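Print | E-mail
3 min read
July | By the Plestutel tutorials desk

Recording a pen-holder task by hand

You need the hand-held gripper, a mesh pen holder, two markers and a clear white table. Set the Plestutel recorder to a new session and check that it has space for 500 takes. Put on the glove and bring your hand in over the table before you pick anything up.

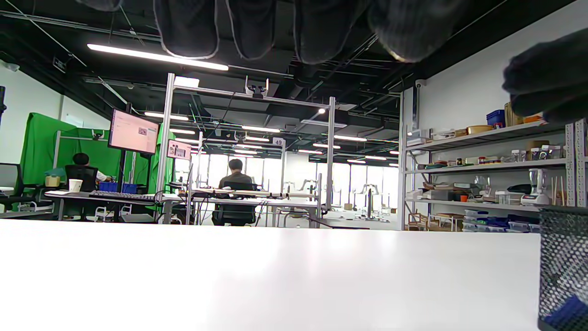

Gloved hand over the table, pen cup at lower right.

Start each take with the holder in a new spot. Grip one marker near the middle, tilt it, and lower it until the tip clears the rim. Push down slowly. Let go, lift straight up and stop the take. Keep each one under 6 seconds.
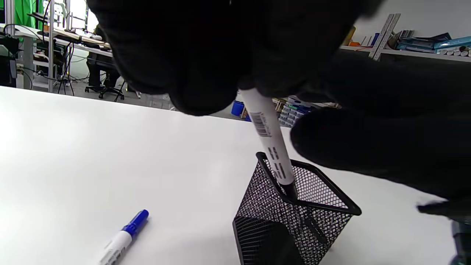 Filed under: Teaching by Demonstration

Leave the second marker lying on the table so the policy learns to work with one nearby. Delete any take where you bumped the holder.

Our Gundau set has 1303 takes of this task. Export with the Adomaitis script and replay up to 6 of them before you start training.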